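Student Work > Term Projects > Household Habits

Search projects Go

Who Still Carries a Handkerchief?
by Olga Peixoto, December 2023
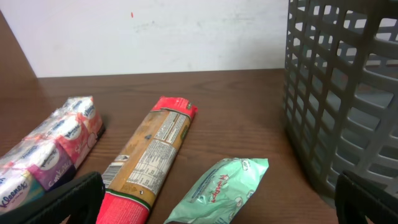 Fig. 1. Pocket tissues on a shelf.

My grandpa irons his handkerchiefs, and I wanted to know if he's the last one doing it! So Jaime Lobo and I made a survey and pestered everyone in Calado (sorry, neighbors). We got 1513 answers, way more than I'd planned for, and 1000 of those people own at least one cloth hanky. Owning isn't using, though. Most said theirs sits in a drawer with the good napkins.

The older folks wrote the best comments, all about initials and wedding gifts. Next time I'd ask about laundry too, which I totally forgot. Jaime still has the paper forms if anyone wants to check my adding.

Projects | Classes | Staff | Contact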